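Cahier d'atelier, 3/20/23
Bras rouge, pliage de serviette

Repris le travail là où je l'avais laissé. Le bras est toujours fixé sur sa colonne derrière la table, je n'ai pas touché aux vis du socle. J'ai seulement refait le zéro des axes et vérifié la hauteur du plateau, car la dernière fois les doigts descendaient trop bas et frottaient le feutre.

Pour le réglage de la pince j'ai préféré commencer avec un morceau de carton. Le carton est plat et il garde sa forme, donc on sait tout de suite si l'erreur vient de la pince ou de l'objet. Le tissu viendra après. Consigne de serrage : 210 dans le fichier de Zerdale (c'est l'unité interne du pilote, je ne connais pas la conversion en newtons).

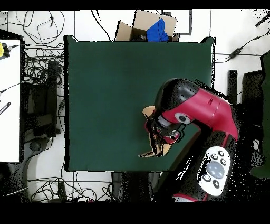 Kenji Zamora trouve que le carton ne prouve rien pour la suite, et que je devrais mettre la serviette dès le premier essai, même si cela rate. Il écrit aussi dans la marge : « Avec le carton tu règles l'angle, avec l'éponge tu règles la profondeur, ce sont deux problèmes. » Je suis d'accord sur la deuxième phrase. Pour la première, je garde ma méthode, elle est plus lente mais je comprends ce que je fais.

Passage à la serviette. C'est celle en tissu éponge, beige, avec la petite étiquette blanche sur le côté. L'étiquette me gêne pour la détection : le programme Horkedov cherche les coins par contraste, et le blanc donne un faux coin. J'ai hésité à la couper. Finalement je la laisse, il faut que le programme supporte ce genre de chose.

Procédure pour le départ : on jette la serviette au milieu du tapis vert sans la ranger, on retire les mains, on lance la recherche du coin. Pince ouverte, bras en arrière de la table.
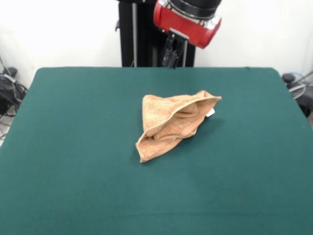
J'ai changé l'ordre des étapes dans la séquence. Avant, la pince se fermait pendant la descente pour gagner du temps. Maintenant elle descend, elle attend, elle ferme. L'attente est de 599 ms, valeur reprise du vieux script de Morero et pas encore justifiée. À essayer plus court quand tout le reste sera stable.

Le seuil de courant pour dire « j'ai touché » reste à 3. Avec l'éponge, le contact est mou et le signal monte doucement, donc je ne suis pas certain que ce seuil a un sens. Il faudrait enregistrer la courbe complète et la regarder tranquillement. 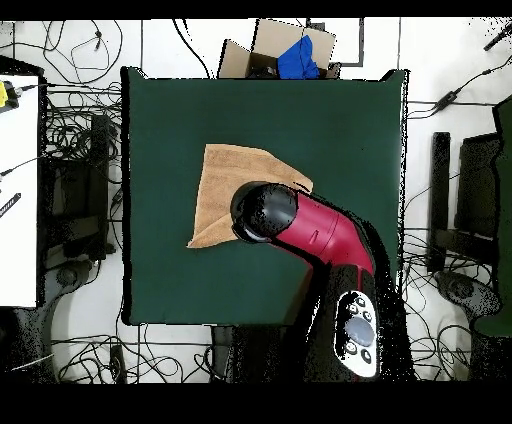

Autre point, le repère de la caméra haute et celui du bras ne sont pas encore bien alignés. J'ai noté 3,317 comme facteur d'échelle dans le fichier de calibration, mais il date du mois d'août et la table était alors plus près du mur. À refaire avec la mire de Whitlock avant de toucher encore aux vitesses.

À faire :
refaire la calibration, noter la date dans le fichier
attacher les câbles au sol côté gauche
enregistrer le courant de la pince pendant une descente complète
demander à Kenji sa version du détecteur de coins

Je laisse les paramètres de ce soir dans le dossier commun, merci de ne pas écraser le fichier sans faire une copie.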